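The great letter migration

I have been meaning to deal with the foam letters since July, and this week I finally ran out of ways to avoid them. They were in the bath toy bucket. They were in the bottom of my tote bag. One was inside a rain boot, and I only found it because I put my foot in there on the way to get the mail.

If you don't have small children you may not know how foam letters work. You buy one set (ours came from Bultby, the cheap store out by the highway) and it seems like such a reasonable amount of alphabet. Then somebody gives you another set for a birthday, and then there's a floor puzzle with its own letters that are almost the same size as the first ones, and before long you're living in a bowl of alphabet soup.

So my plan was simple – get every letter in the house into the same room, sort them by color, and have it all done by 9, when my show starts. I cleared the good wood surface, put a big piece of black fabric over the boxy thing next to it, and figured the letters would show up nicely against the dark while I sorted.

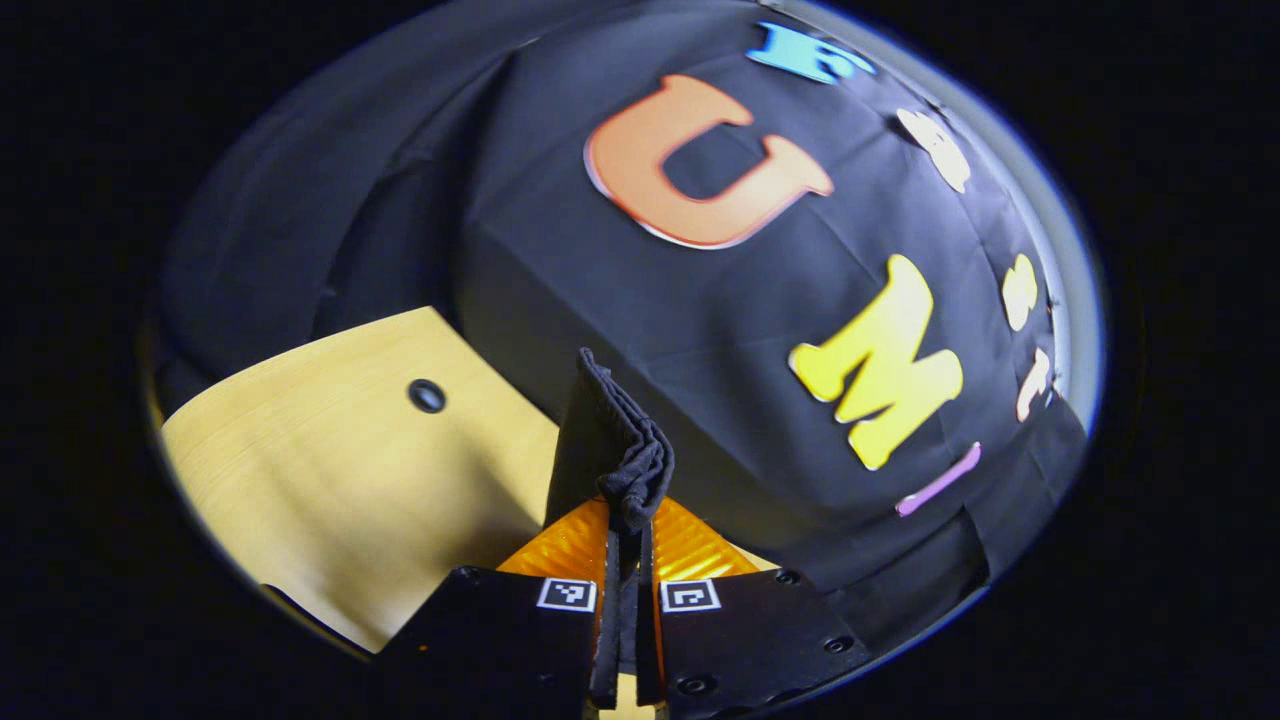
Photo: my own, from the blog

I do love how that orange U looks on the black! The yellow M too. I got completely sidetracked at this point and started trying to spell things, which is a terrible idea when you have a U and an M and not a whole lot else you can commit to. "Um" was the best I could do, and I was weirdly pleased with it.

The fabric was left over from the curtains I was going to make for the den, by the way. I ordered 3 yards from Prestolano and then decided I didn't want a den that looked like the inside of a hat. It's a nice weight, though, and it drapes well. The only trouble is that it picks up every crumb of foam and every bit of lint in the county, so keep a lint roller handy if you try this.

Sorting by color was a mistake, I think. I had a nice orange pile going, but then what do you do with the pale yellows? Do they go with the bright yellow or with the white? I went back and forth on that for far too long and ended up with a pile called "light," and I'm not taking questions.

Everything is going into a zip pouch for now. I missed the first half of my show. The rain boot letter was a Q, if anyone's curious, and I still haven't found the one that goes in the corner of the floor puzzle.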